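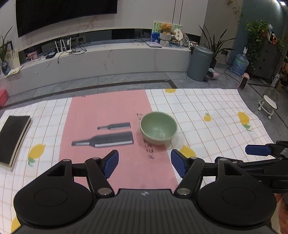
Dewanti Nasution: The cord on the slow cooker at the end outlet still gets warm at the plug. Can it go on this list before the next supper?

Added as item 4. – J. Sutanto

Print | E-mail this page
Home | Hall Use | Kitchen | Contact

Surstead Hall – Shared Kitchen Check
Apr 12, 2023

1. Fire extinguisher by back door. OK. Gauge in green, pin and seal in place.
2. Range hood filters. Needs work. Grease on the left filter. Soak and refit.
3. Outlets along the serving wall. OK. Each one tripped and reset with the test button.
4. Slow cooker, end outlet. Removed from use. Tagged and put in the office. Do not plug it in to try it.
5. Extension cords. Fail. One found under the mat. Heaters and cookers go straight into the wall, 2000 watts per circuit at most.
6. Refrigerator. OK. 38 F on the top shelf.
7. Serving dishes. Check rims for chips before each supper. Throw out chipped ones – do not glue.
8. Table covers. Hem must clear the floor. Clip the corners near the walkway.
9. First aid box. Short. Burn gel missing, 3 bandages left. Ordered from Metwally.
10. Exit to parking lot. OK. Folding chairs moved back from the door.

Open items: 2, 5, 9. Recheck before the end of April.

Checked by Juwita Sutanto

2 comments | Share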